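Small Parts, Big Headaches: Inventory and Storage
Operations Basics, Unit 6 handout
Instructor: Kerubo Barasa

Read this before Saturday's session. If you missed Unit 5, get the notes from someone with legible handwriting, so not from me.

6.1 Why we care about cheap things

Most people come into this course wanting to talk about warehouses the size of airports. We are going to talk about screws. A business rarely loses track of its forklift. It loses track of the forty-cent item without which the forklift can't be repaired, and then it pays a courier more than the item will ever be worth.

The textbook calls these C items. You will remember from Unit 4 that A items are the few things that hold most of the money, B items sit in the middle, and C items are everything else, which is to say most of the shelf. The usual advice is to watch the A items closely and leave the C items alone. Fine advice, as long as you read "leave alone" as "set up a simple rule and follow it." Many shops read it as "put in a drawer."

6.2 The Lendstead case

Lendstead repairs fans, pumps and small appliances. They buy a particular bushing from a supplier called Michalík. The owner, Amparo Rengifo, kept the bushings in a coffee can and reordered when the can sounded empty. This worked for years. Then someone moved the washers into the same can, and it never sounded empty again.

Work through the reorder point with me:

Daily use: 25 bushings
Lead time from Michalík: 5 working days
Expected use during lead time: 25 x 5 = 125
Safety stock: 30
Reorder point: 125 + 30 = 155

So when the stock on hand plus anything already on order drops to 155, you order. You don't order when you feel like it, or when the sales rep brings donuts.

Students always ask where the safety stock came from. In this case it came from Amparo, who picked 30 after a bad week in May and has defended it ever since. There is a proper formula, and we get to it in Unit 8. Until then, please notice how many real numbers in real companies have exactly this kind of origin.

6.3 Bins

Once you know how many to keep, you have to put them somewhere. An open bin has three things going for it: you can see in, you can reach in, and it's hard to pretend it is full. Drawers and lidded boxes protect the contents better and hide your mistakes better too.

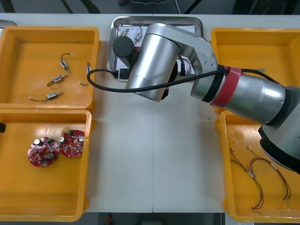 Fig. 6.1. Small motors with lead wires in an open yellow bin.

Anything with a wire attached deserves its own paragraph. Wired parts tangle, and a tangled part takes longer to pick than a screw does. If you store them in bulk, the time you saved by dumping them in gets paid back with interest by whoever has to get them out. Shallow bins help. So does not overfilling them, though I have given up expecting anyone to believe me on that until they've spent an afternoon untangling.

6.4 The two-bin rule

Keep two bins of the same part, one behind the other. Use from the front one. When it runs out, send the card for a reorder and pull the back bin forward. Size the back bin to cover lead time plus safety stock, which at Lendstead would be our friend 155.

The system has one weakness, and it is people borrowing from the back bin "just this once." At Trimov they taped the back bins shut. The tape supply was not under the two-bin rule and ran out by the second month.

6.5 Labels

Part number, short name, supplier, reorder quantity. Large type. Put the label on the bin and a matching one on the shelf, so a wandering bin can find its way home. Do not use "misc." The Conow stockroom had a shelf marked "misc. 2," and I have wondered about the first one ever since.

For next time

1. Rework the Lendstead reorder point with a lead time of 8 working days. Keep the safety stock at 30.
2. Find a drawer at home or at work that holds small parts. Sort what's in it into A, B and C items. Batteries of unknown charge go in C.
3. Read the first half of the Unit 7 packet. The second half is mostly forms.

Office hours are at 4 p.m. after class, in the usual room, unless the key has gone missing again.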